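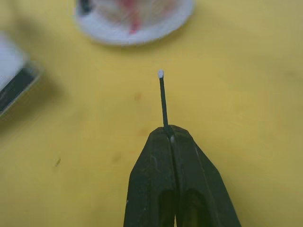

Kadden Homes Owners and Buyers Board > Buying and Selling > Appraisal came in low, what now?

rivum_bound
6 Feb 2018
Hi all! We are under contract on a three bedroom on Mernard Street and I am so excited I can hardly sit still. It has the deep lot, the screened porch, the little reading nook under the stairs, everything on our list. The appraisal came back last night and it's $3,938 under our contract price. The lender will only lend against the appraised number. Our agent says we have 4 days to respond. Has anyone been through this? We do have an appraisal contingency. We could cover the difference but it would eat the money for the fence (two dogs!).

porchlight_pam
Congratulations! Mernard is such a great street, we walk it every evening for the porches alone. First thing, read the report all the way through. All of it, including the boring grid of comparable sales. Ours had the square footage wrong by 102 feet because the appraiser left out the finished part over the garage. The lender sent it back and the value came up enough to close the gap. I was thrilled!

dgreer
Nice when it works, but I wouldn't count on it. I've asked for a reconsideration twice on two different houses and got the same number back both times. For a gap that small I'd ask the seller to split it and be done.

rivum_bound
Reading it now! The square footage matches the listing. One of the comps is over in Rivum though, on the far side of the highway. Is that normal?

porchlight_pam
Ooh, I'd push on that one. Rivum lots are tiny and there's no garage on half of those houses. Have your agent pull closed sales from inside Kadden, as recent as possible, and send them to the lender with a short note. Closed sales only, they won't look at pending ones. And it goes through the lender, you can't call the appraiser yourself.

Ozoliņš
I sold in Kadden last year so here is the seller side. My buyer's appraisal was low too and they came at me wanting the whole amount off plus a new water heater. I said no to both and we nearly lost the deal. If they had asked for half, politely, I'd have signed the same afternoon. Ask for the one thing you want.

dgreer
What Ozoliņš said. Splitting is easy for everybody.

tallgrass77
I disagree with splitting as the first move. You have a contingency, that's what it's for! Ask for the full reduction. If the seller goes back on the market, the next buyer's appraiser may well land in the same place, and their agent knows it. You can always come down to half later.

dgreer
With 4 days on the clock, "later" gets short. And if there were other offers, one of them might be cash with no appraisal at all. rivum_bound, were there?

rivum_bound
Two others, we were told. No idea if they were cash.

tallgrass77
OK, that changes it a bit. I'd still start at full but I'd be quick about it.

Heather Guthrie
Loan processor here (not in your state, so check everything with your own lender). Please don't let the contingency date slip by while the value is being looked at again. A review can easily run past your deadline. Ask your agent for a written extension today, signed by both sides – a friendly phone call won't protect your deposit. Also ask your loan officer whether your down payment can be shuffled. If you're putting down more than 10 percent there is sometimes room to move part of it toward the gap, and you keep more cash for that fence. The mortgage insurance cost may change, so get both versions on paper before you pick.

rivum_bound
Heather, thank you!! I had no idea the down payment could be moved. Emailing the loan officer right now.

porchlight_pam
Great tip. And get a fence quote anyway, we did ours one side at a time and the dogs never complained.

rivum_bound
Update! The extension is signed by everyone. Our agent found three closed sales in Kadden, one of them on Mernard with nearly the same floor plan, and the lender has them. We also asked the seller for the full reduction (sorry dgreer) and they came back the same evening offering half. I'm inclined to take it. My husband wants to wait for the lender.

dgreer
No apology needed, you got half! Take it.

tallgrass77
I'm with your husband. You have the extension, use it.

Ozoliņš
Take the half. And post porch pictures when you're in.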